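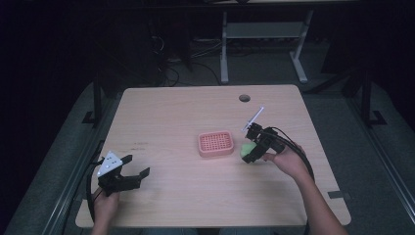
4. Cleaning and Small Parts

Your Trekolero countertop water distiller makes clean water by boiling dirty water and leaving the dirt behind. The dirt then lives in your distiller. This section covers moving it out.

You will need: citric acid (one packet is in the box, under the manual you are now reading), a soft brush, a towel, and a dish with holes in the bottom for draining the small parts. A plastic soap dish does the job nicely. A colander also works if you don't mind chasing the gasket around it.

4.1 Descaling

1. Unplug the unit and let it cool for 40 minutes. The steel tank holds its heat longer than your patience will.

2. Lift off the lid and set it fan side up. The fan does not enjoy baths. Do not give it one.

3. Pour in 600 ml of tap water and add 2 level spoons of citric acid. Heaping spoons will not clean it twice as fast. Elin Owen in our service department has tested this thoroughly, at the expense of several tanks.

4. Leave overnight, then pour out and rinse until the water runs clear.

CAUTION: Never mix citric acid with bleach. The gas this makes is dangerous.

4.2 Gasket and spout

1. Pull the gasket out of the lid groove with your fingers. Knives and forks make excellent leaks.

2. Wash the gasket, spout and filter cup in warm soapy water. Rinse and drain.

3. Press the gasket back in, flat side down. If it sticks up at one point, pull it out and start again from the opposite side. Pushing harder only moves the bump.

NOTE: The replacement gasket is part 122, sold by Hiltell dealers and through our Burnport parts counter. The counter closes at 4 p.m. and means it.

4.3 Before you use it again

Run one full tank and throw the water away. If it still tastes of lemon, run another. If it tastes of anything else, see Section 6, Odd Smells and Tastes.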